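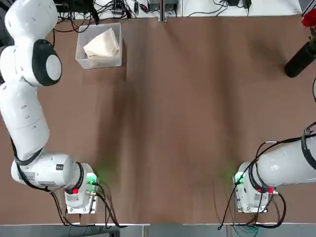
Photo: Zongate / Shota Higuchi

Call for participants: people to guide two robot arms, Purumcombe

We are looking for people who would like to spend part of their week teaching a pair of robot arms to do small jobs on a table. The work is called demonstration recording. You move the arms through a task, the computer keeps the movements together with the pictures from the cameras, and later our colleagues train a learning system on what you did. You don't need to know programming and you don't need to have seen a robot before.

The project is named Flistau and it is run by Zongate from our rooms in Purumcombe. We have recorded simple tasks since March. Now we are moving on to objects which are less patient with the robot: flowers, cloth, soft packaging, things with no good flat side to hold. Two arms must share one table and keep out of each other's way, and for this we need many examples made by many different hands.

What you will do

You will work in sessions of 60 minutes, with a rest between them. In a session you repeat one task many times. You will be given a short written instruction, such as moving a rose to a vase or putting a cloth into a box, and you are free to choose how you do it. After each attempt you press a key to say if it went well. Please be strict with yourself here. A failed attempt is also useful to us, but only when it is marked as failed.

Before the next attempt you put the objects back on the table in a new arrangement. Some people find this part dull, and I want to say it openly before you apply.

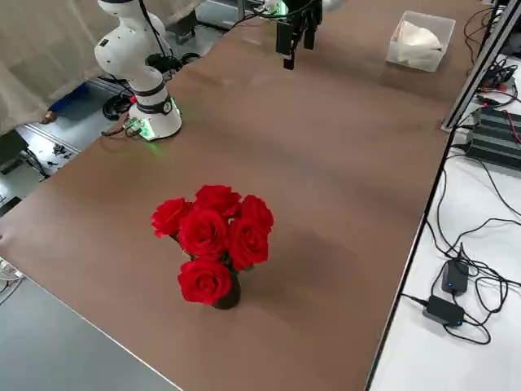

We ask for calm and even movements. Beginners often go too fast on the way to the object and then stop for a long time above it while they think. Both of these habits are copied by the system very faithfully. On your first day you will practise with Shota Higuchi or with one of the other operators, and nothing from that day goes into the collection unless you agree.

The complete collection for this stage will have 700 good demonstrations. We would like them to be shared between all participants, so no person will be asked to do the whole of one task.

Who can apply

— You are 18 or older.
— You can use both hands at the same time for small movements, with or without glasses.
— You can come to Purumcombe at least two times in a week.
— You read simple English. The instructions are also available in Japanese.

Left-handed people are especially welcome, as we have too few of them. Experience in floristry, sewing, packing or kitchen work is an advantage. If you need a chair of a certain height or more frequent rests, please write it in your application and we will arrange it.

What we offer

Participation is paid by the session, and practice sessions are paid the same as the others. We pay also for your local travel. The exact rates are in the information sheet, which we send to everybody who writes to us. The cameras look at the table, but your hands or voice may be recorded by chance, and the sheet explains how we keep and delete such material. You can stop at any time without giving a reason.

How to apply

Please send a short letter to the Flistau desk at Zongate, with the subject "Arms". Tell us which hours suit you and describe one thing you do well with your hands — it can be anything, from repairing bicycles to folding dumplings. A CV is not necessary. We answer every letter, although sometimes slowly. Places are open from November 2023 until the group is full.

Filed under: Work with us / Paid studies

Recent notices
Shibata workshop: evening assistant wanted
Checking and labelling recordings from home, Flistau project
Part-time technician for cables and camera mounts
Notes for new operators: your first session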